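Drendville cell

The Drendville cell is a two-armed bench robot used for handling capped test tubes at the Prerngate teaching laboratory. It was assembled in March 2022 from two arms bought separately, a fact it has never quite forgiven. Day-to-day upkeep is the work of Iddrisu Yakubu, whose setup notes run to 19 pages, 9 of them on cables.

Setting up

Each arm is homed on its own, left first, and then the pair are checked together by passing a tube from one gripper to the other. The left gripper offers the tube sideways, the right one waits with its fingers open, and the operator stands by with a cloth. The handover is repeated 375 times before the cell is signed off. It is widely agreed that the last hundred are the dullest.
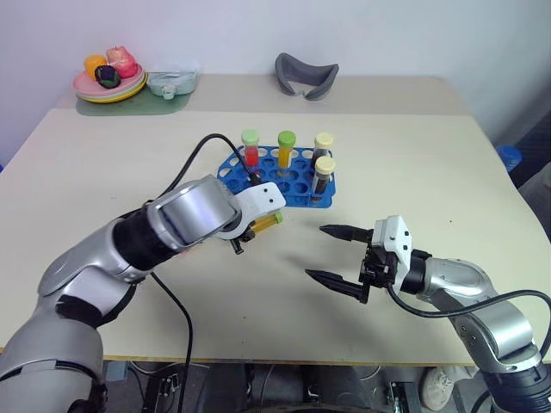
Why is the handover checked before the rack positions?
The rack positions are taught with the right arm, and any error in how the two arms are lined up would be copied into every hole.

Cables

Most stoppages are put down to cables. A lead that is too short tugs at the wrist, and one that is too long finds something to catch on. The notes ask for enough slack to let each arm reach its furthest point without strain, and forbid the use of sticky tape, of which the cell had at one time a considerable collection.

Fingers

Gripper fingers are wiped after every session and their screws checked once a week. The first set, made in Drosthorpe, lasted until August and was replaced after a run of 3 dropped tubes in one morning. Later sets follow the Chávez pattern, which grips better and takes twice as long to fit.

See also: Bench robots; Tube racks; Prerngate teaching laboratory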